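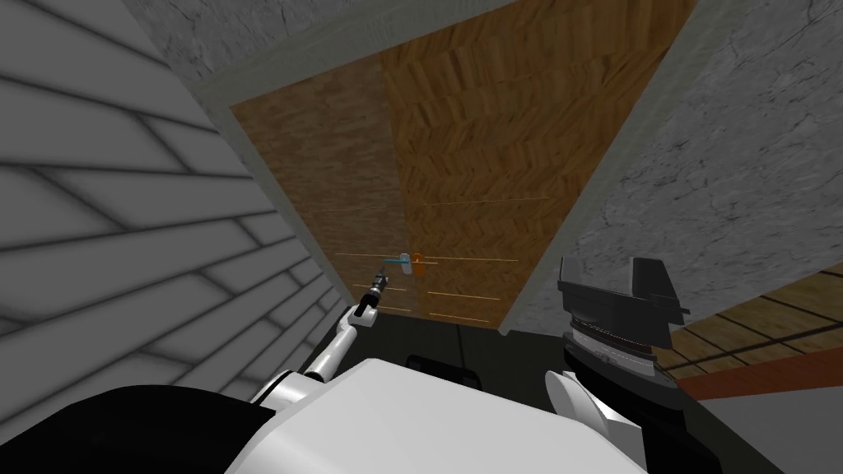

Cabinet with two wooden panels, pale gray border

Dear all,

Thank you for the many kind notes about the reading list on opium farming and colonial tax. I have read every one, even if I'm slow to answer (August does that to me). I wanted to pick up Trinh's question before it gets buried, as I think it deserves more than the two lines I gave it.

She asked whether we lean too hard on customs ledgers. I think we do – and I say so as someone who has spent years happily buried in them! The Khương papers hold 648 pages of licenses and fines, and a person could read them all without once meeting a farmer who grew the crop or a porter who carried it. Court petitions are messier, but people do speak in them, and they complain about prices wonderfully.

So my suggestion for the next Wilar workshop is that each of us bring one petition and one ledger page from the same district, and we read them side by side. Please keep your written comments under 3000 words. Hervé has offered to look over anything in French.
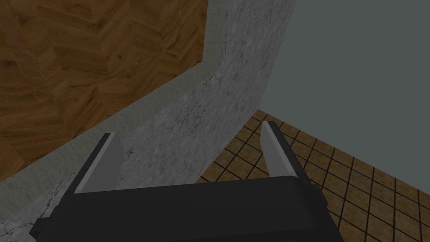

On the earlier thread, Lợi Lã wrote:
> I would be careful with petitions too. Most were
> written down by paid clerks who knew what the court
> liked to hear. Could we add a short session on the
> clerks themselves?

Yes, gladly, and would you lead it, Lợi? An hour after lunch would suit, I should think. Huệ has a few names of clerks from the northern courts and I'm sure she would share them.

Warmly,
Zachary Perron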